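단편소설 | 수위표

2023년 1월 11일 | 글 하천둔치

강 건너 마을에 경보기가 들어온 것은 11월이었다. 젠덤이라는 회사가 만든 물건으로, 수위가 오르면 집집마다 단 스피커가 울린다고 했다. 설명회에서 나눠 준 책자에는 파란 물결과 웃는 가족이 그려져 있었다. 나는 책자를 접어 흔들리는 밥상 다리 밑에 괴었다.

우리 마을은 세 번 잠겼다. 첫 번째는 내가 태어나기 전이고, 두 번째에는 외양간이 떠내려갔고, 세 번째에는 어머니가 장독을 붙들고 있다가 이웃에게 끌려 나왔다. 그때마다 누군가 와서 무엇을 세우고 갔다. 둑을 세우고, 표지판을 세우고, 기념비까지 세웠다. 기념비는 세 번째 물에 누웠다.

"이번 건 다르답니다."

이장이 말했다. 이장은 매번 그렇게 말하는 사람이었다.

"뭐가 다른데요."

"센서가 상류에 있대요. 드라누스 다리 밑에. 물이 거기서 차오르면 우리한테 닿기 전에 안다는 거지."

드라누스 다리는 오래전에 그 이름의 건설사가 놓고 망한 다리다. 나는 그 다리를 믿지 않았고, 그 밑에 매단 것은 더욱 믿지 않았다. 게다가 물은 상류에서만 오지 않는다. 논 뒤쪽 골짜기에서도 온다. 세 번째 물은 골짜기에서 먼저 왔다. 설명회에서 그 말을 했더니 젊은 직원이 받아 적었다. 받아 적는 것도 나는 여러 번 보았다.

신호를 받는 본체는 마을회관 이층에 놓였다. 전기세는 마을이 낸다고 했다. 모두 146가구에 스피커를 달았는데, 그중 43가구는 사람이 살지 않는 집이었다. 빈집에 왜 다느냐고 물으니 계약서에 그렇게 되어 있다고 했다. 주인 없는 마루에서 스피커가 울리는 것을 상상하니 조금 우스웠고, 나중에는 우습지 않았다. 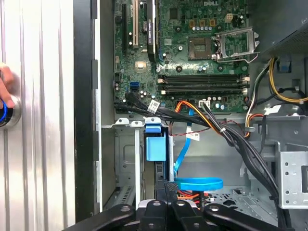
빗물이 골짜기로 먼저 내려오면 경보는 언제 울리는가?
강물이 다리 밑 기준선에 닿은 뒤에 울린다. 골짜기에는 센서가 없다.

직원이 보내온 회신은 그 두 줄이 전부였다. 나는 그것을 종이에 옮겨 적어 회관 문에 붙였다. 다음 날 가 보니 누가 떼어 냈고, 그 자리에 대피 안내도가 붙어 있었다. 안내도의 화살표는 골짜기 쪽을 가리켰다.

겨울비가 이틀을 내렸다. 이 계절에 그렇게 내리는 비를 본 적이 없다고 노인들은 말했지만, 노인들은 무슨 비든 본 적이 없다고 한다. 나는 장화를 신고 논둑을 따라 골짜기까지 갔다. 어릴 때 아버지가 바위에 정으로 파 놓은 금이 있다. 금은 셋이다. 맨 아래 금에 물이 닿으면 소를 옮기고, 가운데 금에 닿으면 쌀을 옮기고, 맨 위 금에 닿으면 사람이 간다. 아버지는 그걸 설명하려고 설명회를 열지는 않았다.

물은 맨 아래 금을 넘어 있었다. 흙냄새가 진했고 나뭇가지가 섞여 내려왔다. 나는 쪼그리고 앉아 담배 한 대를 다 피우면서 물을 보았다. 스피커가 울리기를 기다린 것인지, 울리지 않기를 기다린 것인지 잘 모르겠다. 주머니 속 전화기도 조용했다.

돌아오는 길에 빈집마다 들렀다. 무슨 생각이었는지는 모른다. 까리요네라고 부르던 집이 있다. 원양어선을 타던 그 집 큰아들이 배 이름을 따서 대문에 페인트로 써 놓았기 때문이다. 글씨는 반쯤 벗겨졌고 마루에는 하얀 스피커만 새것이었다. 작은 초록 불이 들어와 있었다. 이상 없음이라는 뜻이라고 책자에 적혀 있던 것이 기억났다.

저녁에 이장에게 갔다.

"골짜기 물이 첫 금을 넘었어요."

"경보가 안 울렸는데."

"그러니까 하는 말이지요."

이장은 텔레비전 소리를 줄였다. 한참 있다가 젠덤에 전화를 걸었고, 안내 음성이 나왔고, 다시 걸었고, 또 안내 음성이 나왔다. 이장은 전화기를 귀에서 떼고 나를 보았다.

"그 금이라는 게, 정확한 거요?"

"아버지가 판 거요."

"그걸 묻는 게 아니잖소."

나도 안다. 아버지가 틀린 해도 있었다. 쌀가마를 전부 고갯마루로 올렸는데 물이 그대로 빠진 해, 어머니는 보름 동안 아버지와 말을 하지 않았다. 바위는 틀려도 사과하지 않는다. 스피커도 마찬가지일 것이다. 나는 둘 중 어느 쪽을 더 믿는지 말할 수 없었고, 이장도 더 묻지 않았다.

우리는 소부터 옮겼다. 이장네 소 두 마리와 우리 소 한 마리를 고갯마루 폐교 마당에 매고 천막을 쳤다. 젖은 소들은 한자리에 붙어 서서 김을 뿜었다. 누가 와서 왜 이러느냐고 물었고, 이장은 나를 가리켰다. 나는 골짜기를 가리켰다. 물은 사람은 혀를 차며 내려가더니 얼마 뒤 염소를 끌고 올라왔다.

새벽 네 시쯤 비가 가늘어졌다. 나는 손전등을 들고 다시 바위로 갔다. 물은 가운데 금 바로 아래에서 소리를 내고 있었다. 뒤에서, 마을 쪽에서, 스피커가 울리기 시작했다. 불 켜진 집과 불 꺼진 집에서 한꺼번에 울렸다. 나는 불빛을 바위에 대고 금을 한 번 더 보았다.

댓글 3

물가집: 저희 동네도 상류에만 달아 놨습니다. 지천은 예산이 없답니다. 읽다가 답답해서 물 한 잔 마시고 왔네요.

도켄트: 소설이라지만 경보 장치를 너무 나쁘게 보시는 것 같아요. 늦게라도 울렸잖아요.

고개너머: 그래서 쌀은 옮겼습니까? 다음 편 있나요.

문의: 게시판 쪽지 | © 2023 하천둔치. 무단 전재 금지 | 맨 위로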